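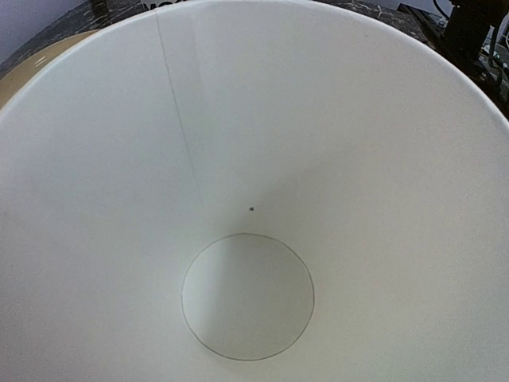 Elínborg Lund writes that she boiled every cup and spoon in a big pot for three days when her children had the stomach bug, and that on the fourth day she was ill herself. She asks what she did wrong.

Probably nothing with the cups. My first page about illness in the house was mostly about dishes, and I think now that I gave them too much room. Twenty-three readers wrote to me after it, and in most of the letters the trouble began in other places: the bathroom tap, the towel, the person who carries the bucket. So I have written the page again, with the kitchen as one part of it.

Before somebody is ill

Keep one box ready. In ours there are rubber gloves, kitchen roll, bin bags, a bottle of thin bleach, rehydration powder from the chemist, a thermometer and a plastic bowl which is never used for food. The box stands on the high shelf in the hall, where small children cannot reach. Look at the dates once in a year. I do it in June, when the house is healthy and I have patience. Bleach also becomes weaker with time, and an old bottle at the back of the cupboard is not to be trusted.

Write the number of your doctor and the night chemist inside the lid. At 3 in the morning one does not want to search for it.

Hands

Soap and running water, every time, also between the fingers and under the nails. With a stomach bug the alcohol gel does not do enough alone. Many people are surprised by this, and I was too. Keep the gel for the bus.

Every person needs an own towel. In a small bathroom this is difficult, so we hang clothes pegs with names on the radiator. Paper towels are simpler if you can afford them for a week.

Taps, handles and switches

Walk through the house in the evening and touch with a cloth all that the hands touch in the day. Tap, flush, door handles, light switches, the fridge door, the remote control, the phone. The phone is always forgotten. For the phone use a wipe that the maker allows, not bleach.
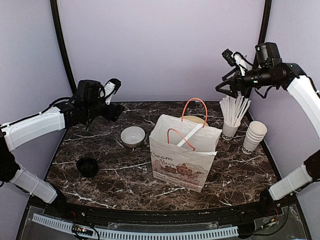 For hard surfaces I wash first with warm water and washing-up liquid, and only then I use the bleach solution. On a dirty surface the bleach is spent on the dirt. Mix it as the label says, in cold water, with the window open, and make new every day. Leave it on for the time that is printed on the bottle before you rinse. Never mix it with vinegar, with limescale remover or with any other cleaner, as the gas is dangerous. And try it first on a hidden corner if you have natural stone, it can leave a pale mark.

Dishes and cups

A dishwasher on a hot programme is enough. Without a dishwasher, hot water, washing-up liquid and gloves, and let the things dry in the rack instead of with the cloth. You do not need to boil, and you do not need to throw away anything.

The ill person should have a cup for himself and nobody else should drink from it. Kasun Selvanayagam puts a rubber band round the handle, a good idea for a house where all the cups are the same.

Change the dishcloth every day. The sponge I would put in the bin when everybody is well.

Who cooks

The person who has been sick does not cook for others until two full days have passed after the last vomiting or diarrhoea. In my family this was the hardest rule, my mother-in-law felt fine on Tuesday and wanted to make dumplings. We let her read the recipe aloud from a chair — she was not pleased, but the dumplings were good.

Fruit bowls, open bread baskets and shared plates of biscuits go away for this time. Serve each plate at the cooker.

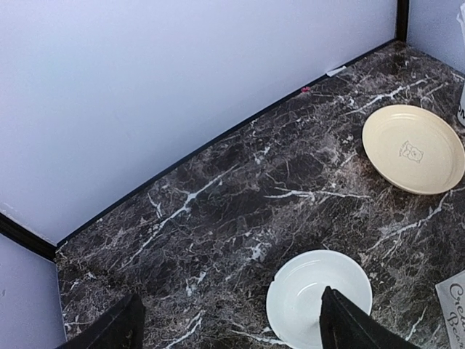
Washing

Do not shake the sheets. Roll them together with the dirty side inside and carry them straight to the machine, wearing gloves. Use 60 degrees if the label allows it, normal powder, and do not fill the drum too much. Wash these things separately from the rest. When the machine is full, wash your hands again, also if you had gloves.

Drinking and eating

Small sips and often. A teaspoon every few minutes stays down better than a full glass. Plain food when the person asks for it, and no hurry with it.

Ring the doctor if a baby or an old person is ill, if there is blood, if the person hardly passes water, is confused, or cannot keep any drink down. A stiff neck, a rash that does not fade when you press a glass on it, or strong pain from the light are a different matter from a stomach bug. Then you call the emergency number at once and leave the cleaning.

Next month I write about keeping a packed lunch cold. Hjalti Kvaran has already sent me his method with the frozen flannel, and I will try it before I print it.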